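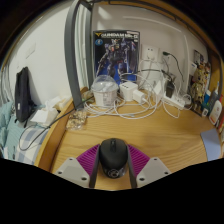 How to release your first single on your own

Putting a song out without a label is mostly paperwork and waiting. The recording is the hard part, and if you've finished that, the rest can be done from home over a few evenings.

Before you start

You need a final master as a WAV file, square cover art, and the full legal names of everyone who wrote or played on the track. If you made the song with a friend, agree on the songwriting split now and put it in an email you both reply to. Arlo Alcantara and I did ours after the song was out and it took three months to sort.

Step 1. Check the master

Listen on headphones, in the car and on a phone speaker. Check that the first note isn't clipped and that the ending fades the way you want. Name the file with the artist, the title and the word "master", and move older mixes to another folder.

Step 2. Choose a distributor

A distributor sends your song to the streaming services. Some charge a yearly fee, others take a share of what you earn. Read what happens to your music if you stop paying – with some companies it comes down. I used a yearly plan for Tallar and a share plan for Urar, and for one or two songs a year the share plan cost me less.

Step 3. Fill in the details

Type the title exactly as you want it to appear. Don't put "single" or "new" in it. Enter the writers under their legal names and the artist under the stage name. If another artist already has your name, ask the distributor for a separate profile before you submit.

The distributor will normally give you an ISRC, the code that identifies the recording. Copy it somewhere safe.

Step 4. Register the song

Distribution covers the recording. The songwriting is separate, and you register it with the performing rights organisation you belong to. Each writer should check that their own share is listed properly.

Step 5. Pick a date

Allow at least four weeks. Most playlist pitch forms only accept songs that aren't out yet, so an early upload gives you time to write one. Keep the pitch short: what the song sounds like, who plays on it and where you're based.

Step 6. Tell people

Write to the people who already come to your shows. For Seol, Aba Kpodo sent 75 plain emails with a private link and got more replies than from anything she posted. Community radio is worth trying too. Send the presenter a download link, a two-line bio and a note on any swearing.

On release day

Open the song on each service and check the artwork, title and credits. If something is wrong, report it to the distributor and don't upload the song a second time, or you may end up with two listings.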